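# How a Website Gets Made

A website is a group of pages that you can look at on a computer, a phone, or a tablet. Your school probably has one. So does your library. Each of those pages was planned by people, and the work can take months.

## Someone has to ask for it

Most websites start with a client. A client is a person or a group that wants a website and pays for it.

The town museum in Grurnness is a client. Its old website had 873 pages. Many of them were about shows that had ended years ago. Visitors who wanted to know when the museum opened had to click six times to find out.

The museum hired a company called Prulleo to build a new one.

## Finding out what people need

The first job is asking questions. Who uses the website? What are they looking for? What do they do when they can't find it?

The people who ask these questions are called researchers. They might send out a list of questions, or they might sit next to someone and watch while that person tries to buy a ticket online. Watching works well. A person may say a page is easy and still click on the wrong thing.

At the museum, 90 families answered the questions. Most of them wanted three things: the opening hours, the price, and whether they could bring lunch.

## Making a map

Next comes the site map. It looks like a family tree. The home page is at the top, and lines run down to the other pages.

You can make one on paper. Write the name of each page on a sticky note. Put the notes on a wall and move them until the order makes sense.

## Drawing the pages

After the map, a designer draws each kind of page. The first drawings are called wireframes. They have boxes and lines and almost no color. A box with an X in it means a picture will go there later.

Csaba Szekeres is a designer at Prulleo. He draws his wireframes in pencil and throws most of them away.

Colors and letters come later. The letters have to be big enough to read, and dark enough to show up against the background.

## Writing the code

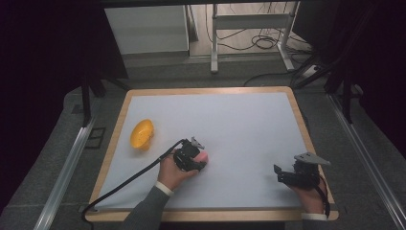

Code is a set of instructions for a computer. Web pages use three main kinds:

- **HTML** says what is on the page, such as a heading or a list.
- **CSS** says how it looks, such as blue or large.
- **JavaScript** says what happens when you click or type.

The people who write code are called developers. They make mistakes like everyone else. A mistake in code is called a bug, and fixing it is called debugging.

## Testing

Before the website opens to everyone, people try to break it. They click every button. They type their names in the wrong boxes. They look at it on old phones and new ones.

They also check that it works for people who can't see the screen. A program called a screen reader says the words out loud, and it can only describe a picture if someone has written a description for it.

## Opening day

Putting a website online is called launching. The museum's new website launched in December. Someone at the museum still changes it each week, when there is a new show or the hours are different.

## Words to know

**Client:** the person or group that wants the website

**Site map:** a plan of all the pages

**Wireframe:** a simple drawing of a page

**Bug:** a mistake in the code

**Launch:** to put a website online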